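Cap Room Assistant (part-time, permanent)
Toltlow Hats and Bags, Porncombe
30 hours a week, Monday to Thursday
£2199 a month before tax

We're looking for someone who likes handling things. Caps, mostly, and soft bags, and all the straps and buckles that come with them. Toltlow buys in unsold and returned headwear, checks it over, puts it back into shape and sends it out again to shops. The cap room is where most of that happens, and we need one more pair of hands in it!

On an ordinary week 1000 pieces come through the door, and before a big delivery to the seaside shops it can be a good deal more. Every one gets laid on a table, crown up, and looked at. Is the stitching sound? Has the brim kept its curve? Does the strap still slide and hold? If the answer is yes it goes on to be packed, and if it isn't, it goes in the mending tray with a note saying what you found.

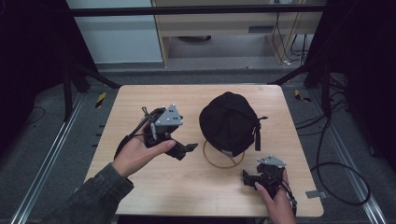 A black cap is harder to check than you might think – dark thread on dark cloth – and you'll learn to feel along the seams with your fingertips as much as look at them. Dilwyn Gittins runs the room and will sit with you for your first three weeks. He is patient, very particular about panels, and glad to be asked the same thing twice.

What you'd be doing
Unpacking deliveries and sorting them by shape and colour
Checking seams, brims, straps and fastenings
Easing crushed crowns back into shape by hand (we use steam on the stubborn ones, and you'll be shown how)
Packing finished orders, 30 to a box
Keeping the tables clear at the end of the day
Filling in the tally sheet, which is on paper and likely to stay that way

Bags are a smaller part of the job, but they are growing. We took on the Osell range in spring, 300 pieces to start with, and they sold so well that we've ordered again. Soft bags want a different touch from caps. You lift them by the top, let the bottom drop, and see how the fabric hangs before you do anything else.
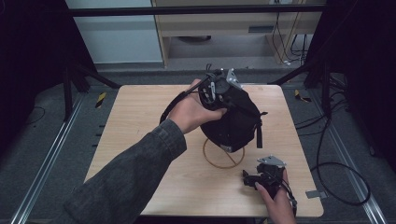 The straps on those get a good tug as well, both sides, before anything is folded.

Who we'd love to hear from
You don't need to have worked with hats before. Rafail Bakalis came to us from a bakery and now knows more about peaks and sweatbands than the rest of us put together. We'd like you to have steady hands, decent eyesight (glasses are fine, several of us wear them) and enough interest in small things to still be noticing them at four in the afternoon. Sewing would be a bonus. You'll be on your feet for part of the day, but most of the checking can be done sitting down, and none of the boxes are heavy. 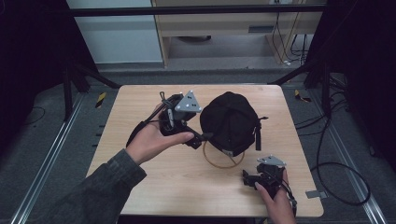
A black cap on a light wooden tabletop.

What you get
The pay above, paid holiday, a staff discount on everything including our own Vik caps, and free parking in the yard. Hours are 8.30 to 4.30 with half an hour for lunch. We can shift the start a little for school runs, so do ask. There's a kettle, a toaster and a radio, and whoever is in first picks the station.

How to apply
Write us a page or so telling us who you are and what you've done with your hands lately – work, hobby, anything at all. A CV is welcome but we'll read the letter first. Post it or drop it in at the Toltlow office in Porncombe, marked for Dilwyn. Applications close on the last Friday in July. If we invite you in, you'll spend an hour in the cap room trying the work, and we'll pay you for that hour.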